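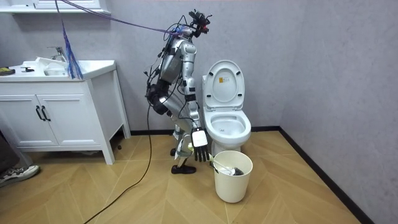 4.2 Household reports of toilet leaks

The postal survey went to 2,834 rented homes in Clumska and Jaltia, and 1,712 were returned in a usable state. A further 33 forms came back with the section on water fittings left blank and were set aside. We did not send reminders in Jaltia, where the housing office had already written to tenants that month on another matter, and the return rate there was lower.

Tenants were asked whether any toilet in the home had leaked during the past year, where the water came from, and whether the landlord had been told. The wording caused some trouble. Many people use "leak" only for water on the floor, and would not use it for a cistern that keeps running into the bowl. In the pilot, tenants who had answered no to the first question went on to describe a running cistern in the space for comments. We therefore split the question in two for the main survey. The earlier study by Hendricks used a single question, and its results should be compared with ours only with care.

Each toilet in a home was counted as one fitting, whatever its age or make. Figure 1 includes a white toilet; colour was not recorded on the form. Where a home had a second toilet, the tenant was asked to fill in the extra sheet, but few did so, and we have treated these homes as having given an answer for the main bathroom only.

Running cisterns were reported more often than water on the floor in both towns. They were also less likely to have been passed on to the landlord. Some tenants wrote that they had grown used to the sound, or had turned the supply valve down a little and left it at that. Others did not pay for water by meter and saw no cost in it. Water on the floor was nearly always reported, most often by telephone.
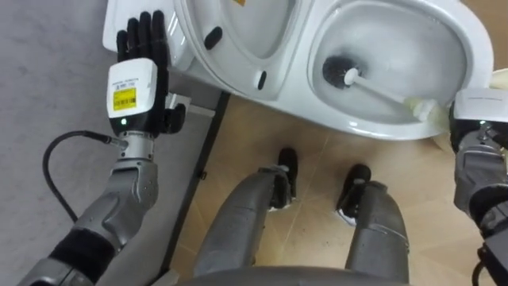

The time taken to carry out a repair depended more on who held the contract than on the fault itself. In Clumska the work was done by Clotska, a local firm with its own plumbers, and tenants usually had to be at home for one visit. In Jaltia the landlord used Sikder, which sent an inspector first and a plumber later. Tenants there often described the second visit as the harder one to arrange — the first was offered in the evening, the second only during working hours.

We also asked about repairs that tenants had made themselves. The answers are difficult to use. Tenancy agreements in both towns forbid work on fixed plumbing, and it is likely that some respondents left the question out for this reason. Replacing a flush handle or a float valve was mentioned most. Jacobus Hendricks, who read the written comments separately from the authors, agreed with our coding of these answers except in 2 cases, both of which concerned seat hinges and were dropped from the table.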